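Knee sore on the outside after moving up to a half marathon plan

Posted in Running > Training and injuries

Raelene Te Moana
I have run the Ralmont 5k three years in a row and this time I signed up for the Ostorano half in April. I'm on week five of the club plan. Up to now I was doing three short runs a week and feeling fine. The plan has me at four runs, and the long one on the river path has gone up every week.

For the last two long runs the outside of my left knee has started to ache at 45 minutes or so. It goes away when I walk and comes back when I start again. Going down stairs afterward is the worst part. There is no swelling and it doesn't hurt when I bike. My shoes are the same pair I wore all last year.

Do I keep going with the plan, drop a run, or stop completely until it's gone? I would like to make the start line but I don't have a time goal. Also, does anyone know if Ostorano lets you defer?

Pranab Karunaratne
Could be the IT band. I had the same thing, same spot, same stairs problem. A physical therapist is the right person to tell you for sure, and mine only needed two visits.

What worked for me was cutting the long run back to a distance where the knee stayed quiet, then staying there for two weeks before adding anything. I kept the easy runs but swapped one of them for the bike. I also did side leg raises and step-downs every other day while the kettle boiled. Boring, but I noticed a difference by the third week.
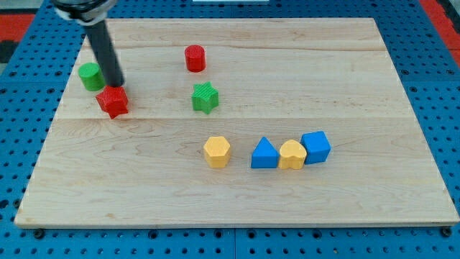 Red star block on the maple board

The other thing to look at is your path. If the river path slopes to one side and you always run the same direction, one leg is working harder than the other. Turn around at halfway or find a flat loop. The Skudameo track is open to the public until 7 p.m. and the outside lane is fine for slow running.

On the shoes – a full year with three runs a week is a lot. I would replace them, but not on the same day as a long run.

Arnulfo Escobar
foam roller. ice. done. I ran all of Ostorano with a bad knee and finished 1,563rd out of 2,422 so it can't have been that bad

Fathima Herath
Please don't run through it like the reply before mine. If it hurts enough to change how you run, stop and walk home.

About deferring: yes, last year you could move your entry once, and you had to do it before bib pickup opened. Log in and look under "My entry." I paid a small fee and it took a couple of days for the email to come. Check this year's rules though, they may have changed.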